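Réapprendre à écrire des lettres — notes pour la causerie de la bibliothèque
Version longue, à garder sous la main. Compter 40 minutes, plus les questions. 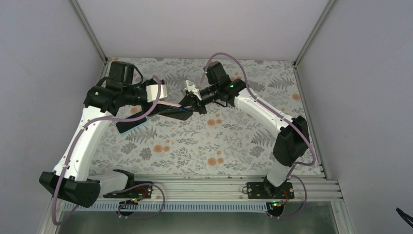 Accueil
Bonsoir à toutes et à tous, merci d'être venus, et merci à Flora Laing qui m'a invitée il y a déjà deux ans et qui a eu la patience de me relancer chaque printemps. (Laisser les retardataires s'asseoir. Ne pas commencer par la météo, je le fais toujours.)

Je vais vous parler de courrier. Du vrai, avec une enveloppe, un timbre un peu de travers et cette petite angoisse au-dessus de la boîte quand on se demande si on a bien mis le code postal. J'écris des lettres depuis que je sais tenir un stylo et j'ai arrêté pendant presque dix ans, sans m'en apercevoir, comme on cesse de voir une cousine qu'on aime pourtant beaucoup.

1. La boîte de ma grand-tante
Raconter lentement, c'est le passage que les gens préfèrent.
Ma grand-tante Wiesława Nowakowski gardait tout. Quand nous avons vidé son appartement, un mois d'août étouffant, nous avons trouvé dans le bas de l'armoire une caisse à pommes pleine de lettres. J'ai mis deux hivers à les classer : 1 365 lettres, de la main d'une seule et même amie, Barbara Krawczyk, partie vivre à Akbridge à 23 ans et qui n'en est jamais revenue.
Ce qui m'a frappée en les lisant, c'est à quel point il ne s'y passe rien. Le prix des prunes. Un manteau retourné. Le voisin du dessus qui s'est mis à l'accordéon (et qui, si j'en crois Barbara, n'a fait aucun progrès en onze ans !). Et pourtant je n'arrivais pas à m'arrêter, je me couchais à deux heures du matin pour savoir si le manteau avait plu.

Lire ici la lettre des prunes, pas celle de l'hôpital. Celle de l'hôpital, je n'arrive pas au bout.

2. Ce que la lettre demande
Une lettre demande du temps à celui qui l'écrit, on le dit souvent, mais elle en donne aussi à celui qui la reçoit. On peut la poser sur le buffet et la relire le lendemain avec le café. Personne n'attend de réponse dans l'heure.
Parler de la relecture — des ratures, surtout. Barbara barrait beaucoup, d'un seul trait, si bien qu'on lit très bien dessous. Une fois elle a barré « je m'ennuie de toi » pour écrire « il fait doux ». Laisser un silence.

3. Comment s'y remettre
Demander qui, dans la salle, a écrit une lettre cette année. Ne pas faire la leçon aux autres, j'étais des leurs.
Mes conseils sont modestes. Prenez du papier ordinaire, le beau papier intimide et finit dans un tiroir. Écrivez à quelqu'un qui ne s'y attend pas. Commencez par l'endroit où vous êtes assis et par ce qu'on entend par la fenêtre, la suite vient toute seule ou presque. Et si au bas de la première page vous n'avez plus rien à dire, eh bien signez, une page c'est déjà magnifique.
Mon ami Przemysław Zawadzka, qui a été facteur dans la vallée, m'a appris qu'il reconnaissait les correspondances fidèles à l'écriture sur l'enveloppe, et qu'il lui arrivait de guetter avec inquiétude celles qui tardaient. J'y pense chaque fois que je remets au lendemain.

4. Le cercle du courrier
Nous nous retrouvons ici même, à 18 heures, une fois par mois, à la grande table près des périodiques. On écrit une heure, on bavarde ensuite. Yolanda Cordero apporte les timbres et tient le carnet des correspondants pour ceux qui cherchent quelqu'un à qui écrire. Préciser que c'est gratuit et qu'on peut venir sans rien dire de la soirée, certains le font et sont très heureux ainsi.
Nous étions 5 la première fois, dont ma sœur, qui était venue par gentillesse et qui est restée.

Pour finir
Distribuer les enveloppes avant les questions, sinon tout le monde se lève.
Si on me demande ce que sont devenues les lettres de ma grand-tante : elles sont chez moi, au sec, et les réponses, celles que Wiesława envoyait là-bas, je les cherche toujours. J'ai écrit à la nièce de Barbara au printemps. À la main, bien sûr — et j'attends le facteur.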